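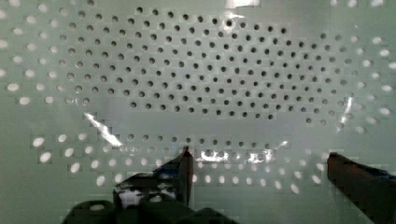 Mint-green perforated panel, holes in offset rows.

The case against the bare wall

I have had a perforated panel in every place I have lived for the past nine years, and I have heard every complaint about them. They look like a garage. They collect dust. The hooks fall out. Some of this is fair, and I still think most homes would be better off with one than with another cupboard.

A cupboard hides things, and hidden things get bought twice. When I cleared out the kitchen at my last flat, in Drorlow, I found four potato peelers, all of them in drawers and all of them mine. Since the sieve, the scissors and the measuring spoons went up on a panel, I have not bought a second of anything. If the hook is bare, the thing is in the sink.

My main argument is with how they are sold. The shops have decided that a perforated panel is decoration. The Himammont catalogue has one over a desk with a single dried flower and a pair of brass scissors that have never cut anything. That is a waste of a good board. A panel should be nearly full. It should hold the ugly tape measure and the bottle brush as well as the nice ladle.

Colour matters more than I used to think. I had white for years and it showed every scuff. Brown hardboard makes a small room feel like a shed. A pale green, close to mint, is easy to live with, and dark handles show up well against it. It does have one drawback. A smooth, shiny finish throws the light straight back at you, so if you have a window or a strong lamp nearby, look at a sample in the room before you pay. I would choose matt if there were a choice, and often there is not.

Then there are the holes. On some boards they sit in a square grid and on others the rows are staggered. People will tell you this makes no difference. It does if you want to hang a shelf, which needs two hooks level with each other and the right distance apart. Hooks made for one pattern may not suit the other. Cuautle sells a pack of 64 mixed hooks, and when I bought it I could use fewer than half. Take one hook with you and try it in the board. The shop will not mind.

What sits behind the holes is also worth a thought. A board in front of a dark wall has dark holes, and the same board with light behind it has white ones. Fix it partly across a window recess and you will get both, which I find restless to look at over breakfast. I would keep a board to one sort of background.

On cost, I have less patience with the other side. A fitter quoted me 863 pounds for two wall cupboards in a kitchen I was only renting. The panel I put up instead came with me when I left, and the holes in the wall took an evening to fill. I know renters who cannot drill at all, and for them a board stood on the worktop and leaned against the tiles is better than nothing, though it wants a heavy jar at each end.

Dust is real. I take everything down twice a year, in November and again in spring, and wash the board in the bath. It is a dull job. Cleaning the inside of a deep cupboard is duller, and I used to put that off for years – you can get away with it because the door shuts.

The strongest objection I have heard came from a reader in Cesia, who wrote that she does not want to see her tools when she is not working. I understand that. In a bedroom or a sitting room I would agree with her, and I keep mine to the kitchen and the back hall. But a kitchen is a place for work, and I would like mine to look as though somebody cooks in it.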